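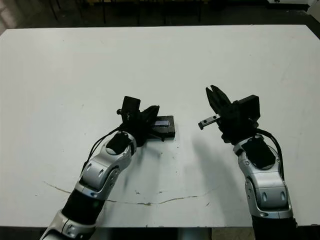 The two arms of the demonstration robot over the white table, with a flat black part in the left gripper.

The Hirkis Open Day is a public demonstration of two-armed robot work held by Hirkis, a small automation company that builds and programs robots for light assembly. It grew out of private visits for customers and is now best known for its long table session, in which a robot with two arms handles small parts a short distance from the audience. The event has a loyal following among hobby builders, teachers and people from nearby factories, and it remains one of the friendlier ways to see this kind of machine up close.

Background

Hirkis began inviting customers to its workshop to watch robots being set up for their own products. One of the first was Plastach, a maker of molded housings, which sent a group of line workers along with its engineers. The line workers asked most of the questions, and the visit ran well past its planned end. Recep Uysal, then in charge of testing at Hirkis, wrote up their questions and used them as the outline for a public program. The first open day took place on 18 Mar 2021 and drew 100 visitors, let in by small groups.

Later editions moved to June, when the big doors of the hall can be left open. The best attended so far had 449 visitors, a remarkable crowd for a hall that was never meant to hold an audience. Admission has always been free, although places at the table session have to be booked.

The table session

The main attraction is the table session, which lasts most of an hour. The robot works over a plain white tabletop with very little on it, so that every move is easy to follow. Each arm ends in a black gripper with several fingers, and a boxy sensor module sits on top. The wrists have silver housings, with black cables looped along the outer side.

Two-handed work is much harder for a robot than it looks. When one arm holds a part and the other brings a second part to it, a small error in either arm shows up as a bad fit, and the two errors can add together. People deal with this by feel and hardly notice. A robot needs good sensing, careful timing and a grip that is firm without pushing the part out of place – and watching a machine manage all of that is a real thrill, even for visitors who do it for a living.

Sessions use flat parts and small metal brackets, which are awkward in different ways. A flat part lying low over the table leaves little room for the fingers underneath, while a bracket can turn in the grip if it is picked up too near one end. Operators talk through each step as it happens. Failed tries are left in the program, and the audience is told what the operators think went wrong before the robot tries again.

The tabletop itself is something of a veteran. It has been in use since the first customer visits, and regulars know it by its marks, including the thin brownish line that wanders across the lower part. Hirkis has talked of replacing it, but so far it has stayed.

Other parts of the program

A second station, run with the software company Gavalas, lets visitors plan a short series of moves on a screen and see them played back slowly. It is popular with school groups, and the line for it can be long. Hameck, which makes gripper fingers, brings trays of worn and broken ones for people to handle. The oldest set on show is labeled as having done 3000 grips, and the wear on the tips is wonderful to see next to a fresh pair.

The day closes with an open question period. Uysal has led it at every edition, and he takes questions from children first.

Reception and influence

Plastach set up a two-armed station of its own after its second visit, and its staff now speak at the event. Several local schools have added a robot handling unit to their shop classes, using printed notes from the table session. The first run of the notes was 1000 copies. A second printing added drawings of the common ways to hold a bracket, along with a page of corrections sent in by visitors.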